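Search this site Enter keyword Go

About Ballora

Ballora is a small language school in Dundthorpe. We teach English to adults who came here for work or for family, and we do it in the evening, when most of them are free. The school was opened by two sisters from the Rimkutė family, who learned English as adults themselves and remember well how tiring it was.

We began with 3 students in one room above a bakery. Today we have 43 students each term, and since the beginning 1,265 people have finished a course with us.

Our lessons are made from daily life. In the first level, students learn to speak with a landlord, to call the doctor, to read a bill and to talk about things at home. 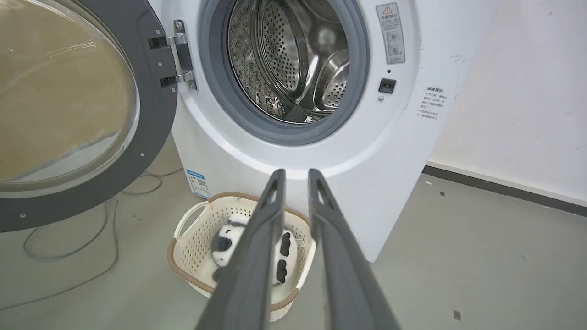
Home words, first level: door, hinge, drum, washing machine.

The second level is for work: interviews, phone calls, short letters. Grammar is taught in all levels, but in small portions, and we come back to it many times. Groups stay small so that everyone has time to speak.
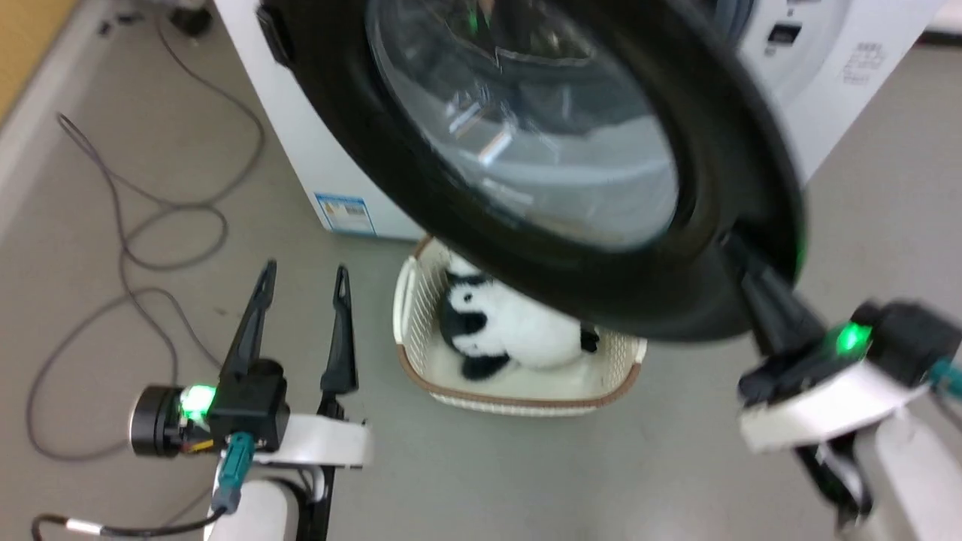 One term costs 385 dollars, with the book included. It is possible to pay in parts, please ask at the office. For students who live in Misside we have a morning group on Saturday, in the library building.

New groups start after the December holiday. Before you join, we invite you for a short talk, free of charge, to find the right level for you. You do not need to prepare anything for it.

Page updated 2021-11-21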